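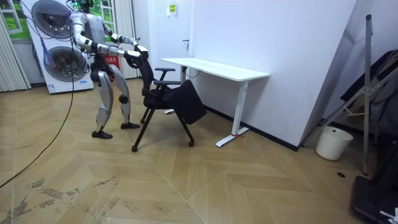

Why do known software flaws stay open on company networks long after a fix has been released?

In most cases the fix is available but the company does not know which machines need it, who is allowed to install it, or when the machine may be restarted. The delay is mostly spent on finding, deciding and scheduling. The installation itself usually takes minutes.

Network Security in Practice
Unit 4: Patch management
Notes by Mirjam Verbeke, revised September 21, 2020

4.1 Terms used in this unit

A vulnerability is a flaw in software or in its settings that lets someone do what the owner did not intend. A patch is a change supplied by the maker to remove the flaw. A workaround lowers the risk without removing the flaw, for example by turning off a feature or blocking a port. An exception is a written decision to leave a flaw in place for a stated time.

Exposure is the time during which a flaw is known and the machine is still open to it. It is measured per machine. A company that patches most of its servers on the first night and the last one four months later has an exposure of four months on that last server, and an average will hide this.

4.2 Inventory

Patching starts from a list of machines and the software on them. The list needs at least the following fields:

Host name and address
Operating system and version
Installed software with version numbers
Owner (a named person, with a deputy)
What the machine is used for
Whether it can be reached from the internet
Date the entry was last checked

The owner field is the one most often left blank or filled with the name of a department. A department cannot approve a restart at nine in the evening.

Lists are built in two ways. An agent is a small program on each machine that reports back to a central server. It gives good detail but only covers machines where it has been installed. A network scan sends traffic to every address in a range and records what answers. It finds machines that were left off the list, but it sees less of what is inside them. Use both and compare the results. The differences are the useful part.

A scan without login details works from the outside and often has to guess a version from the text a service sends back. Some makers ship a fix without changing that text, which produces false alarms. A scan with login details reads the installed versions directly. Store the scan account as carefully as an administrator account – it can log in to a large part of the network.

4.3 Setting priorities

A severity score describes the flaw in general terms. It does not describe your network. A flaw with a high score on a test machine with no outside connection can wait behind a medium one on the mail gateway. Work through these points in order:

1. Is the flaw being used in attacks now?
2. Can the affected service be reached from the internet?
3. Does an attacker need an account first?
4. What does the machine hold, and what other machines trust it?
5. Is there a workaround, and has it been tested here?

If the first two are both true, the normal schedule does not apply. Treat the case as an incident, tell the owner by phone, and log the time of the call.

4.4 Case: Kuipers

Kuipers is a wholesale firm with one main office and a warehouse. It ran a scanner called Trorow once a month and kept its change requests in a ticket system called Drumis. The two were not connected. Scan reports were mailed as a file to the head of operations, Maarten Van Damme, who copied the items he thought urgent into Drumis by hand.

In January the firm scanned a range of 400 addresses and got an answer from 363. The inventory held 200 entries. Most of the unlisted addresses belonged to phones and label printers, but 2 were servers running Caller, the voicemail package the firm had stopped paying for. Both still accepted logins from outside through a firewall rule written for the old supplier. Neither had an owner, so no ticket had ever been opened for them.

Note the order in which the work was done:

The firewall rule was removed first. This needed no restart and no approval from a system owner.
The login records on both servers were copied to separate storage before anything was changed on them.
An owner was assigned for the time it took to shut the servers down.
The servers were switched off but kept for one quarter in case a department still relied on them.
The scan range and the inventory were compared again.

Copying the records before patching or shutdown is often skipped. A patch closes the flaw. It does not tell you whether somebody got in beforehand, and the restart may remove the traces that would.

Van Damme later had Trorow open tickets in Drumis directly. The first run created one ticket per flaw per machine, and the queue could not be read. The setting was changed to one ticket per patch, with the affected machines listed inside it. This matches how the work is done, as one update often closes many flaws at once.

4.5 Testing and rollout

Split machines into rings. The first ring is a small set of machines whose users know they are in it and know whom to call. The second is a cross section of ordinary desktops and less important servers. The third is everything else. Write down how long a patch stays in each ring, and what stops it from moving on.

Every rollout needs a way back. For a virtual machine this may be a snapshot taken just before the change. For a database server a snapshot alone may not be safe; take a proper backup and restore it somewhere once to see that it works. Note how long the restore takes, since this decides the length of the maintenance window.

A patch is not done when the installer reports success. Some updates need a restart before the new files are used. Rescan the machine and close the ticket on the scan result.

4.6 Exceptions

Some machines cannot be patched on schedule, such as a controller certified by its maker for a single version. An exception must state the flaw, the machine, the reason, the workaround, the person who accepts the risk and the end date. An exception without an end date should be sent back.

Reading for Unit 5: the chapter on log collection, up to the section on time zones. Bring the inventory template from 4.2, filled in for one machine you manage yourself.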